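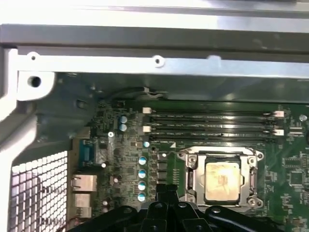 The Parcel That Came Back

A magazine feature on the quiet cost of returns

March 7, 2020

If you have ever run a small shop that sends things out by post, you will know the particular sinking feeling of seeing your own tape on a parcel. It went out neat and square, with the thank-you card tucked in on top, and it has come home a fortnight later looking as though it slept in a hedge. You open it, you sigh, you look for the slip that says why, and more often than not the slip is blank.

I spent a good part of last winter with the people at Brureo, a mail order firm that sells kitchen linens and aprons (and a very good oven glove, which I bought and am still pleased with), and I went there meaning to write about how they find new customers. We did talk about that for a morning. Then somebody opened the door to the back room, and there on the shelves were the returns, and I'm afraid I never got back to my original questions.

Over the Christmas season Brureo sent out 1374 orders from its autumn catalogue, and 1135 of them stayed where they were sent. The rest came back, in whole or in part. The firm had always known this in a general sort of way, as you know your roof needs looking at, but returns were booked in one place and sales in another, and the two sets of figures only met at the end of the year. By then the money had gone on postage, on refunds, on fresh boxes and on the afternoons of two members of staff who would much sooner have been doing something else.

What struck me was how differently everyone explained it. The buyers thought the catalogue pictures made the colours look too warm. The packing bench thought customers were ordering two sizes of everything and keeping one. The office thought it was the free returns label, which had been put in every box since the previous May, and which had seemed such a friendly idea at the time. They were all a little bit right, I think, and it took a plain sheet of paper by the returns shelf, with a line for each parcel, to show how much.

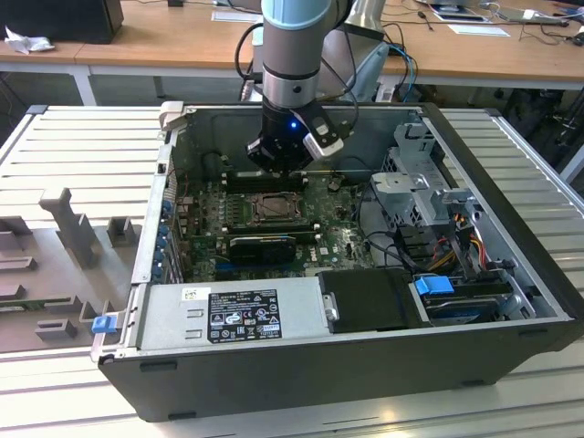 What the sheet of paper said

The biggest single culprit was a tablecloth. It was sold by its length, and the page gave the length quite correctly, but people don't carry the length of their dining table in their heads, so they guessed, and they guessed short. Out of all those parcels, 49 held that one cloth, usually folded with great care by someone who had plainly had it on the table for five minutes and felt sorry about it.

The cure was a small drawing showing how many chairs each size would suit, and a sentence asking people to measure first. It cost next to nothing. The spring catalogue has it on the same page as the cloth, and on the website it sits right above the button, where you can't very well miss it.

The business with the two sizes was harder. Whitelaw, who make workwear and sell a lot of it by post, tried charging for the second return in any order and had such a postbag of complaints that they dropped it after 8 weeks. Watex went the other way and began ringing customers who had ordered doubles, just to ask whether they would like a hand choosing. It sounds terribly old-fashioned, and it takes up a fair amount of someone's morning, but they tell me people are mostly delighted to be rung, and quite a few add something else to the order while they are on the line.

Should the label stay in the box?

This is the question I get asked most when I bring the subject up, and I have gone back and forth on it. Clusska, who sell bedding, took the label out and put in a card with a telephone number. Returns fell, which pleased them, and then repeat orders fell as well, which did not, and the label is now back in the box. Brureo has kept its label but added three tick boxes and a line for comments, and the blank slips have nearly vanished.

If you sell by post yourself, I would start with the shelf. Stand in front of it with a cup of tea and open the first few parcels with your own hands, and have a look at which page of the catalogue they came from. Brureo does this every month now, before the next mailing goes to the printer, and the tablecloth has been moved to page four.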